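Reusing crumpled tissue paper – can it be flattened?

Posted by Prolwood
July 8, 2022

I've kept a bag of used gift tissue since October and would like to wrap a few presents with it instead of buying more. Most of it is blue or white. The sheets are still in one piece, but the part where they were bunched up is badly creased. Is there a way to get them flat without tearing them?

Hanna Karpenko
Yes, with an iron on the lowest setting and no steam. Put a tea towel over the sheet and press for a few seconds at a time. Test a corner first – some coloured sheets are thin plastic film and will melt. Dark colours can also mark the towel, so use an old one.

If the creases are all at one end, you may not need to flatten anything. Pinch the sheet at that end and let the rest fan out, then put the pinched part down in the gift bag. 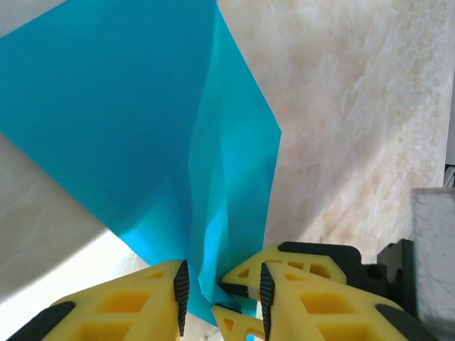 Blue sheet gathered at one end, with the wide part left mostly flat.

I store mine under a heavy book for two weeks and the small wrinkles mostly go.

Trasura
Just scrunch it all up and use it as filler. I got a pack of 11 sheets for 2 dollars so I wouldn't bother ironing.

Rondosance
Agree with Hanna about the tea towel. Don't spray it with water, the dye runs.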